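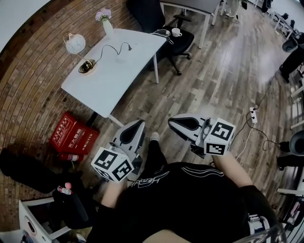 Re: Open day at Stirinstead, hand-held grippers

From: Hạnh Hứa
To: Butau robotics list
Date: Oct 7, 2026

Priya Montoya wrote:
> Did anyone from the list go to the Stirinstead open day? I would like
> to know how they do the hand-held collection, and if the tasks are
> real household tasks or only blocks. Our group at Tillman must decide
> before January if we buy one pair or two.

Dear Priya, dear all,

I went, and I stayed for the whole morning. The operator works with two grippers, one in each hand, and each one carries a white cube with black square markers. The operator I watched was standing, with the desk and the lamp a short way off.

The tasks were small ones: put a cup on a coaster, fold a cloth, close a box. They told us they have 683 episodes from this room and want 100 more before they move to the kitchen. One episode is almost 40 seconds. I tried it also. My first fold was very bad, but after a few attempts the hands learn it. The weight I felt mostly in the wrists.

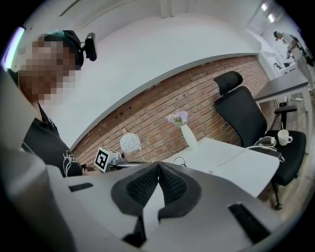
View from one gripper, with the black fingers nearly closed.

The view is very wide, so straight things near the sides look bent. Please think about this before you plan to use the Irnow software, which in our version expects a normal lens. I asked about calibration and they promised to send me their notes.

For your question of one pair or two: I would take two, so that one can charge. There were 31 visitors and we had to wait for our turn.

If the notes arrive I will forward them to the list.

Best regards,
Hạnh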